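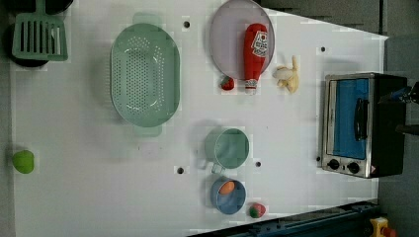
What Tandlow means by "grasped"

I've been running release 3 of Tandlow at work, on the toy kitchen, and I want to write down what I think of it before I get used to it. You get used to anything in this line. A year into a tool you can't remember which of its quirks you used to complain about, and you find yourself explaining them to new people as if they were physics.

For anyone who hasn't had the sales call: Tandlow sits between your cameras and your planner and keeps what they call a live symbolic state. It eats images and joint data and puts out a list of facts. On(ketchup, plate). Holding(gripper, ketchup). Open(oven). Your planner reads the facts and picks an action, the action runs, and the facts get updated. It's an old idea with a vision model bolted to the front. I have nothing against old ideas. My trouble is with how the facts get onto the list, and with how sure the list sounds once they're there.

Onberg, who make it, say in the release notes that the new state tracker is "robust to real clutter." I have read that sentence in so many release notes by now that my eyes slide off it. 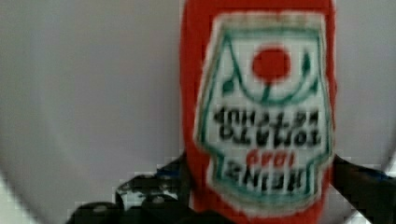
Posted by Mawuli Osei on 24th May
Filed under: perception, planning, complaints

Let's take Holding, the fact everyone's planner leans on hardest. I went through the Tandlow logs trying to work out what has to be true before it gets written. The docs say it is "fused from visual and proprioceptive evidence," and I took that to mean some kind of weighting, where the wrist camera has a say and the finger width has a say.

Then I pulled the config apart. Holding is set when the finger width stays above a closed threshold for a set number of ticks after a close command. The vision part picks the argument, the name that goes in the second slot. So the fingers decide that something is held, and the camera is asked what it's called. If the camera has no good answer, the tracker fills in the object the planner said it was going for.

Read that last bit again if you write planners. You ask for the ketchup. The fingers stop on something. The camera isn't sure. The state says you are holding the ketchup, and your planner, which is a trusting piece of software, carries on to the next step with its own request handed back to it as an observation.

With the bottle it's hard to get wrong. You have a big white label on a red body, a finger on either side, and a plain pale background. Any detector from the past several years will take that, even with the label upside down and the small lettering mush. I don't give out points for it. Demos love ketchup. It's red, it's a shape you can grip, and the designers of the label spent a great deal of money making sure a person could spot it from across a supermarket. A perception stack that finds it has inherited somebody else's work.

What I'd like to see more vendors show is the spatula, or the colander. Ask for a grasp on something flat, mint green, and full of slots, when half the other plastic is the same mint green. Our depth comes back patchy on anything perforated and I have yet to meet a segmentation model that doesn't want to call the holes part of the table. On strict grounds it's right! The holes do show the table. You just can't plan a grasp with that.

So I did the boring thing and wrote a replay harness. It takes recorded runs, strips out the planner's request before the tracker sees it, and lets Tandlow name the held object cold. Then it compares that to what Tandlow said at the time with the request available. If the fusion were doing what the docs claim, the two should mostly agree, and where they don't, the live version should be carrying a lower confidence.

I ran it over 185 grasps. I won't publish a breakdown, for the reason that it's our objects, our lighting and our cameras, and somebody will paste it into a slide. In general terms: on the easy things they agree. On the green things they come apart, and the live version sails through with the same confidence either way. The number it prints beside Holding doesn't move. I went looking for where it's computed and it's the detector's score for that object from the last overhead image before the arm moved in. It is a perfectly decent score for a question that was asked some time earlier.

Raphaël Gautier, who wrote most of our planner and has more patience than I do, thinks I'm being unfair. His view is that every state estimator has a prior, the planner's request is a good prior, and throwing it away for a replay test is like blindfolding someone and then marking them down for bumping into chairs. He has a point. I'd accept all of it if the thing were treated as a prior, with a number attached that could be outvoted. A default string in a config file can't be outvoted. We went back and forth on this for most of an afternoon and he ended up reading the config himself, and then he went quiet and started writing a patch, so make of that what you like.

What happens when the arm is in the way 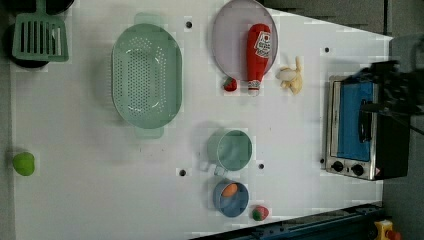 Occlusion is the other place where the state list tells stories. Tandlow has a setting called persistence, and its job is to keep a fact alive when the thing it's about drops out of view. The default is 90 ticks. After that the fact is supposed to decay to unknown. Sensible enough on paper, and a lot better than the old release, where an object stopped existing the moment you reached across it. But the decay is triggered by an object having no detection at all, and a partly hidden object nearly always still has one. With the arm lying over the top part of the toaster oven, the knobs and plenty of the front are still in plain sight from overhead, so the detector fires happily, the box comes back smaller and shifted, and Tandlow treats this as fresh evidence. The timer resets. The pose gets updated to the center of whatever is visible. As far as the state list is concerned, the oven has moved across the table and it is quite sure of this.

Then the arm backs off and the oven moves back. If your planner cached an approach pose in between, you have a good chance of driving at a handle that isn't there. We now freeze poses for anything large that the arm's projected outline overlaps. It's a few lines of code, using the robot model everyone already has loaded, and I can't understand why it isn't in the product. I filed it with Onberg in October. The ticket was closed as "expected behavior, see persistence." I did see persistence. Persistence is how I got there.

The same thing turns up at the border of the image, where the plate runs off the top. Its center, according to Tandlow, is the center of the part you can see. On(ketchup, plate) is then decided by whether one box's center falls inside the other box, and as the bottle's cap hangs over the rim you can be a small camera nudge away from a bottle that is officially on the table. I've had it flip back and forth with the arm parked. Every flip triggers a replan. If you have ever wondered why a robot stands there twitching between two plans, check whether some predicate upstream is sitting right on a threshold with no hysteresis on it. That was our answer, and it cost me two days because I was looking at the planner, where the symptoms were.

Would I switch

People ask me this and expect Seppälä as the answer. We tried it. Seppälä does publish a real uncertainty per fact, and I was all set to like it, but the uncertainty is so wide on everything that our planner spent its time asking for another look. You can tune it. You can tune anything. By the time I'd tuned it to where it would pick up a banana without a second opinion, I had more or less set my own defaults by hand, and I wasn't sure they were any better than Onberg's. They were at least in a file I'd written.

Skatton I haven't run, so I'll keep my mouth shut, apart from saying that their docs use the word "understands" an awful lot.

For now we're staying on Tandlow with three changes of our own. The request fallback is off, so an unnamed grasp comes out as Holding(gripper, unknown) and the planner has to deal with it. Raphaël's patch does this by bringing the wrist view round for another look before it commits to a place action, and it slows things down, and I'm fine with that. Poses freeze under the arm. And the confidence field is hidden from the dashboard, as people kept quoting it in meetings.

I may post the replay harness if I can get our paths and object names out of it. It's not pretty. It needs recorded runs with the planner requests logged on their own channel, so if you're not doing that yet, start, whatever stack you're on. You can't ask afterwards what the tracker would have said without the hint if the hint is mixed in with everything else.

Comments are open. If you work at Onberg, the ticket is the one with the long title.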